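Incidencia 598 — Exportación de catálogo: las miniaturas aparecen duplicadas tras la actualización
Producto: Bepari, módulo de publicación
Instalación: Illstead
Abierta por: Tharushi Dewan
Asignada a: Ferenc Virág
Prioridad: media
Estado: resuelta

Descripción inicial (Tharushi Dewan)
Desde la actualización de octubre, al exportar un catálogo a PDF la primera miniatura de cada ficha se repite en todas las posiciones. En la vista previa del navegador las fichas se ven bien. El fallo se da con catálogos nuevos y con los antiguos que se vuelven a exportar. Los PDF generados antes de la actualización no han cambiado.

Pasos para reproducirlo:
1. Crear una ficha con dos o más imágenes.
2. Guardar y abrir la vista previa. Resultado correcto.
3. Exportar a PDF con la plantilla estándar.
4. Todas las posiciones muestran la imagen de la primera.

No hay mensaje de error en pantalla. El registro del servidor termina con código 0.

Comentario de Ferenc Virág, 9:40
Reproducido en el entorno de pruebas. Con una sola imagen por ficha no se aprecia nada, como era de esperar. He descartado la plantilla: con la versión anterior ocurre lo mismo. También he vaciado la caché del navegador, sin efecto. Necesito una ficha real de Illstead con los ficheros originales, sin redimensionar.

Comentario de Tharushi Dewan, 10:15
 En el PDF sale tres veces la primera.
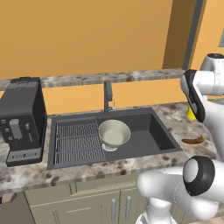
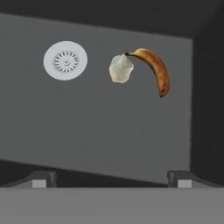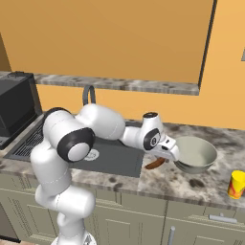
La primera es la del fregadero; la última, la del cuenco con mango.

Comentario de Ferenc Virág, 11:05
Recibidos. Los tres ficheros son válidos y se abren sin problema por separado. El fallo está en el paso intermedio: el exportador guarda cada miniatura en una carpeta temporal y la nombra con el identificador de la ficha, sin añadir la posición. La segunda encuentra ya un fichero con ese nombre y el proceso lo reutiliza en lugar de generar otro. Antes de la actualización el nombre incluía un sufijo numérico.

Queda por ver por qué se perdió el sufijo. En la configuración de Illstead el parámetro nombre_temporal está en «corto». En la instalación de Proltside está en «completo» y allí la exportación es correcta.

Comentario de Peninah Sang, 12:30
Confirmo lo de Proltside. El instalador cambia el valor a «corto» si el fichero de configuración no lo define de forma explícita. En Proltside estaba definido a mano desde la migración — en Illstead no. Las notas de la versión no mencionan el cambio de valor por defecto.

Solución provisional
1. Detener el servicio de exportación.
2. Añadir la línea nombre_temporal=completo en la sección [exportador].
3. Borrar el contenido de la carpeta temporal. Si se omite este paso, las fichas ya exportadas siguen saliendo mal.
4. Arrancar el servicio y repetir la exportación.

Comentario de Tharushi Dewan, 15:20
Aplicado en Illstead. He exportado 11 catálogos y las miniaturas coinciden con la vista previa. En 2 de ellos tuve que borrar otra vez la carpeta temporal — había quedado una exportación en cola durante la parada.

Comentario de Ferenc Virág, 16:00
Anotado. Conviene comprobar que la cola está vacía antes del paso 1. Abro petición de cambio para que el nombre incluya siempre la posición, con independencia del parámetro, y para que el exportador deje un aviso en el registro cuando encuentre un fichero ya existente. Bernadette Doucet se encarga de corregir las notas de la versión.

Cierre
Causa: colisión de nombres en la carpeta temporal por cambio del valor por defecto.
Instalaciones afectadas: Illstead. Pendiente de revisar Stundley, que aún no ha actualizado.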